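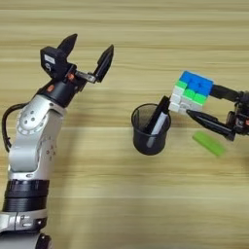
원목 책상 상판에 물컵 자국이 하얗게 남았는데 살릴 수 있을까요?

Flernon에서 중고로 들인 밝은색 책상인데요, 지난 9월에 가져와서 나름 애지중지 쓰고 있었거든요. 그런데 며칠 전에 뜨거운 차를 받침 없이 올려놓고 전화를 받다가 깜빡했어요. 컵을 들어 보니 동그랗게 허연 자국이 딱! 마른 수건으로 닦아도 그대로고, 물티슈로 문질렀더니 오히려 주변까지 뿌옇게 된 느낌이에요 ㅠㅠ

판매하신 분 말로는 오일 마감이라는데 솔직히 저는 오일인지 바니시인지 구분을 못 하겠어요. 물방울을 떨어뜨리면 한참 동그랗게 맺혀 있긴 합니다. 검색해 보니까 마요네즈를 바르라는 글도 있고, 다리미로 다리라는 글도 있고, 그냥 사포로 밀어 버리라는 글도 있는데 셋 다 무섭네요. 집에 있는 건 Zimmont 가구용 왁스 하나랑 1000방 사포 몇 장이에요. 사포는 예전에 도마 손질한다고 샀다가 남은 거고요. 결 방향으로 살살 밀면 괜찮을까요, 아니면 건드리지 말고 업체를 불러야 할까요? 동네 공방에 전화해 봤더니 상판 전체를 다시 해야 한다면서 견적이 책상값보다 비싸게 나오더라고요. 책상에서 매일 일을 해야 해서 오래 비워 두기도 어렵습니다. 경험 있으신 분 부탁드려요!
1월 15일

나무결따라

일단 사포 내려놓으세요 ㅎㅎ 하얀 자국이면 보통 습기가 마감층 안에 갇힌 거라 나무까지는 안 간 경우가 많아요. 검은 자국이었으면 저도 마음의 준비를 하시라고 했을 텐데, 하얀 건 희망이 꽤 있습니다.

저는 식탁에 똑같은 짓을 해서(저는 냄비였어요...) 이렇게 했어요. 먼저 이틀 정도 그냥 말렸습니다. 창문 좀 열어 두고 아무것도 안 올리고요. 그것만으로도 반쯤 옅어졌어요. 그다음에 헤어드라이어를 제일 약한 바람으로 놓고 한 뼘 넘게 띄워서 계속 움직이면서 쐬어 줬어요. 한자리에 오래 대면 마감이 물러질 수 있으니까 손으로 만졌을 때 따끈한 정도에서 멈추고 식혔다가 다시 하고, 이걸 여러 번 반복했네요. 다리미는 저도 해 봤는데 면 수건을 깔아도 조절이 어려워서 별로 권하고 싶지 않아요.

그리고 물방울이 한참 맺혀 있다는 것만으로는 오일인지 바니시인지 몰라요. 오일을 먹이고 왁스까지 올린 상판도 물을 꽤 튕기거든요. 상판 뒷면이나 다리 안쪽처럼 안 보이는 데에 면봉으로 소독용 알코올을 아주 조금 묻혀 보세요. 끈적해지면 셸락 쪽일 가능성이 높고, 그러면 드라이어도 더 조심하셔야 해요. 저는 약국에서 파는 농도 70짜리로 해 봤어요. 앞면에는 절대 먼저 하지 마시고요!

왁스는 자국이 다 빠진 다음에 바르세요. 먼저 발라 버리면 습기가 나갈 길이 막혀요. 제가 성질이 급해서 그렇게 했다가 닦아 내느라 고생했습니다.

귤껍질차

마요네즈 됩니다. 저희 집은 됐어요. 두껍게 바르고 하룻밤 두고 닦으면 끝. 냄새는 좀 나요.

Lino사포단골

윗분 마요네즈는 기름이 스며들어서 자국이 덜 보이는 효과가 큰 것 같아요. 급하면 해 볼 만한데 저라면 냄새 때문에 그냥 바셀린을 쓰겠습니다. 저는 바셀린으로 의자 팔걸이 자국을 많이 줄였어요. 완전히 없어지진 않았고 빛을 비스듬히 받으면 아직 보여요.

사포 얘기를 좀 하자면, 1000방이 곱긴 해도 바니시 마감이면 문지른 자리만 광이 죽어서 동그란 자국 대신 네모난 자국이 생깁니다. 제가 Kwofie 선반에 그래 놨어요 ㅋㅋ 정말 오일 마감이고 말려도 안 빠진다 싶을 때만 결 방향으로 가볍게, 힘 주지 말고 넓게 풀어 주듯이 하세요. 자국 위만 집중해서 밀면 거기만 색이 달라집니다. 그러고 나서 마른 천으로 가루를 싹 닦고 오일을 얇게 한 번, 남는 건 바로 닦아 내고 하루 두세요. 오일 묻은 천은 뭉쳐서 쓰레기통에 넣지 말고 꼭 펼쳐서 말린 다음에 버리시고요, 뭉쳐 두면 저절로 열이 올라서 불날 수도 있어요.

책상을 매일 쓰셔야 하면 자국 있는 쪽만 비워 두고 일하셔도 돼요. 저는 자국 위에 쪽지 하나 붙여 놨어요, 습관처럼 컵을 또 올려놓더라고요.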